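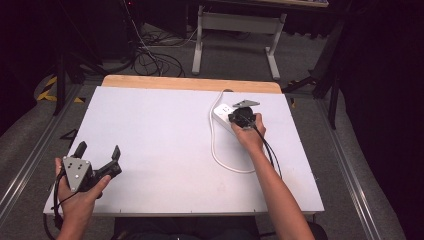 Sourdough starter in a cold kitchen, anyone?
Started by Vadbridge in December
91 comments | 6 shares

Vadbridge: My starter Nata finally doubled!! Kitchen sits at 62 most mornings so I moved her on top of the fridge and wow, bubbles right up to the lid. Rye flour helped too, I think.

Fukitz: Congrats! I'd bet it was all rye though. The top of my fridge is no warmer than the counter.

Vadbridge: Mine's an old one, it's toasty up there. Go put your hand on it!

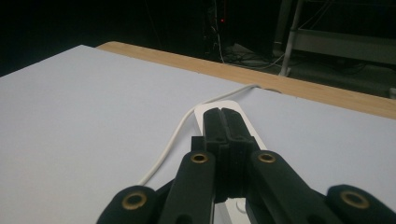
1 min read

herrera_bakes: Gotta side with Fukitz. Swap 20% of the feed for whole rye and even a sleepy starter wakes up. I love the smell too, kind of like apples.

Fukitz: See!

Vadbridge: OK but I used rye for two weeks on the counter and got nothing. Same bag. Moved her up and she doubled overnight.

herrera_bakes: Two weeks is when lots of them get going anyway. Whatever it was, bake something! Pancakes with the discard are so good.

Vadbridge: Doing a loaf tonight, will report back on the crumb.

Fukitz: Use less water than the recipe says. Trust me on that one

Last updated 7:40 pm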